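Starting Seeds and Cuttings on a Windowsill

I get the itch to grow things in March, long before the garden is ready, and my kitchen sill in Standmont has seen plenty of experiments over the years! Basil and mint are the easiest to begin with. Snip a stem just under a leaf joint, strip the lower leaves, and stand it in plain water.
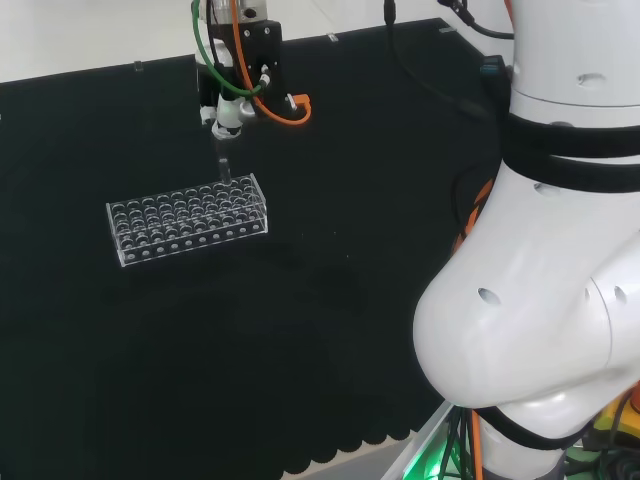
Change the water every 5 days or so, and turn the stems now and then so they don't all lean toward the light. Once the roots are as long as your thumb, they're ready for potting mix – and please go easy with the watering can that first week.
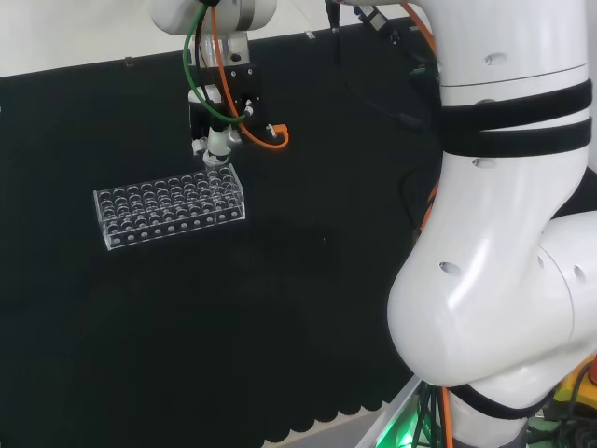
Small seeds are fussier, and I like to fold mine in paper and keep them somewhere dry until I have an afternoon free. Tiny seeds also vanish on a pale counter, though light ones show up beautifully against a black cloth, so I spread one out before I open a packet (a dark dish towel does nicely too). Tip the leftovers back in and write the variety on the flap.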